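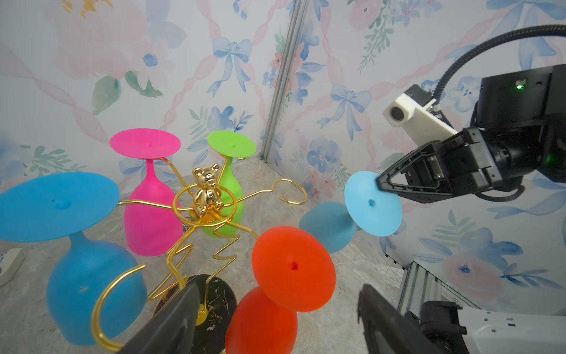 Fotini Tsakiris manages water treatment for Gritov, a tableware rental firm in Satmont, and most of her working day is spent on what is left behind when water evaporates. The firm's well supply is hard, and each drop that dries on a surface deposits the calcium and magnesium it carried. The position of the glass decides where the deposit shows. On a rack like this one, where four colored glasses hang upside down by their feet from gold wire arms, water on the bowl runs toward the rim, and water on top of the foot has nowhere to go. "Clients look at the bowl," Tsakiris said. "I look at the foot first. If there is a ring on the foot, the final rinse is out of range."

Gritov washed 3,041 stems in January, its slowest month. The plant takes water from the well through a sediment filter, then a twin-tank softener, then a reverse osmosis unit that feeds the final rinse only. Tsakiris said the order matters. Softening exchanges calcium and magnesium for sodium and leaves the total dissolved solids nearly unchanged, so softened water still dries to a residue.

"People buy a softener and then call to say it is broken," she said. "It is working. Sodium salts wipe off with a damp cloth and calcium scale does not. If you want no residue at all, you have to take the solids out."

The reverse osmosis unit was added after a dispute with a banquet hall, Rebelo, which had returned an order as unwashed. Tsakiris and the plant's maintenance lead, Selim Karakaya, tested the deposit with vinegar. It fizzed and dissolved, which pointed to carbonate. The glasses had been through a complete cycle and had dried on a closed tray with no air movement.

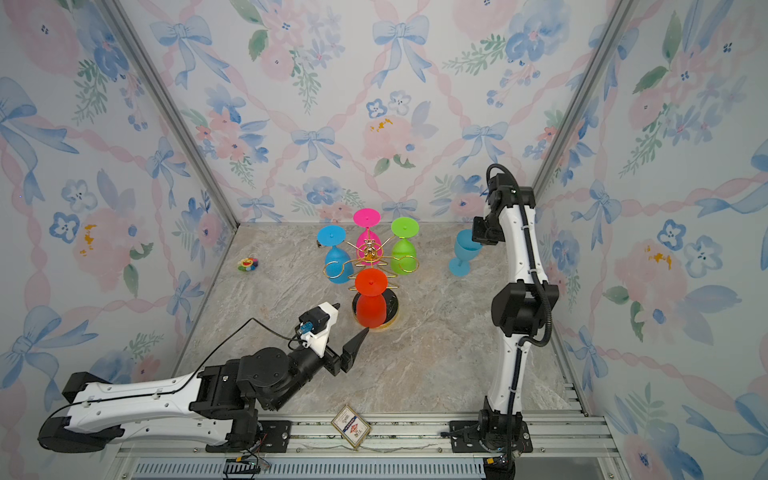
Plastic goblets in bright colors on a gold wire rack with a round black base.

Plastic is a separate line at Gritov. It holds less heat than glass, Tsakiris said, and comes out of the machine with more water on it. A glass stem leaves a hot rinse warm enough to dry much of its own surface. Plastic cools within a minute or so and stays wet unless air is moved across it.

"We run a blower on plastic for up to 90 seconds and cut the rinse temperature," she said. "Raising the temperature is the usual mistake. You get crazing at the stem joint, and it still comes out wet."

Rinse aid is dosed by conductivity at both stations. She keeps it low on plastic, where an excess leaves a film that can be mistaken for scale. The vinegar test separates the two: scale dissolves and the film smears.

Karakaya checks hardness at five points in the line at the start of each shift, using drop titration. Test strips are kept for deliveries. "A strip tells you hard or soft," Tsakiris said. "I need to know when the resin is starting to let calcium through, and a strip is late for that."

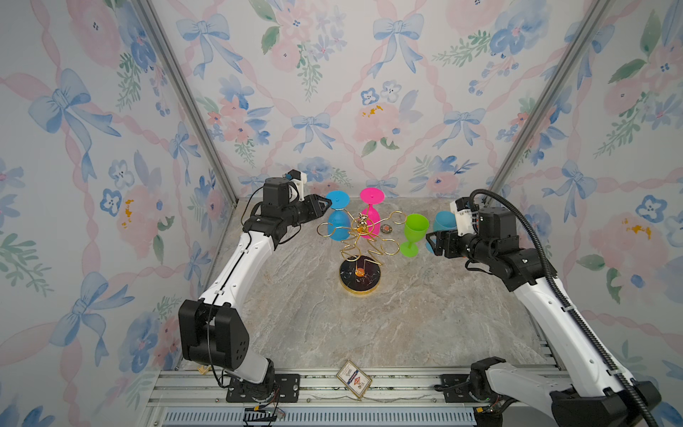
Floral wallpaper with pale blue bows and a lattice of pink ribbon, above a marble-patterned tabletop.

For customers who wash their own stemware, her advice is limited to drying. She recommends a lint-free cloth while the glass is still warm, foot before bowl, with the bowl supported in the hand and never twisted against the base. Old scale should be soaked in diluted white vinegar and rinsed well. Abrasive pads leave scratches that hold the next deposit.

She would not recommend a domestic softener on the basis of spotting alone. The next change at Gritov is a second storage tank for the final rinse, which Karakaya expects to connect before the summer bookings start.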